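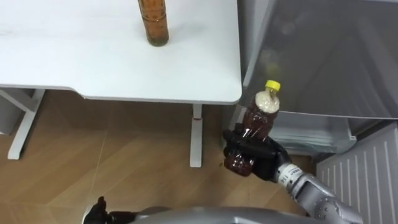

Katalin Hajdu reckons the gearbox is the thing you miss for the first 22 miles, and then never again. She told me so over the intercom as we rolled out of Robles just after seven in the morning, her on the yellow Prollis and me on the grey one, both of us grinning like kids let out early. I didn't believe her. I have been stamping on gear levers since I was a teenager, and my left foot was still hunting for one at every junction.

By the second roundabout it had calmed down a bit. By the time the road began to climb I'd forgotten it was there, and I was having an absolutely lovely time.

The Prollis is the first full-size electric motorcycle from Hullico, a small firm that until now has made nothing bigger than delivery scooters. It's a naked roadster with wide bars, an upright seat and a hump where the tank would be, which opens to swallow a pair of gloves and a sandwich (I tested this thoroughly). The claimed range is 58 miles at a steady cruising pace, and more in town. That isn't a lot. If you ride across countries for fun, you already know this bike isn't for you.

But for the kind of riding most of us do in a normal month, what a machine! You twist the grip and it goes, smoothly at first and then with a great long shove that keeps building until you run out of straight. There's hardly any noise, just a faint whine from the belt and a lot of wind. I heard sheep. I heard a stream. I heard myself say a rude word when a tractor pulled out, and the brakes, I'm pleased to say, were excellent.

Bülent Güler set up the suspension, and he spent a whole winter on it, mostly on the broken lanes behind the factory. It shows. The bike is heavy when you push it about in a garage, but once moving it tips into a bend so willingly that I kept going back to do the same three corners again. The rear is firm over sharp bumps. I'd soften it by a couple of clicks, though Katalin, who is lighter than me, had hers set harder still and looked perfectly happy.

We stopped at Clisine to charge, at a café with a socket by the back door and very good cherry cake. From nearly flat to full takes a bit over three hours on an ordinary plug, or 58 minutes on a fast charger, if you pay for the optional socket. Pay for it. Melur Pasaribu, on the test team, has put more than 1,000 miles on his own Prollis and says it's the one extra he would never give up.

Moans? A few. The screen washes out in low sun. The mirrors show you a fine view of your elbows. The horn sounds like something off a child's tricycle, and Hullico tells me a louder one is coming in October, along with heated grips and a small luggage rack.

On the way home Katalin took the lead through the woods and I simply followed her back light, bend after bend, with the smell of pine coming in through the helmet vents. There were 13 miles left on the display when we rolled into Robles. I asked if we could go round again, and she was already unrolling the charging cable.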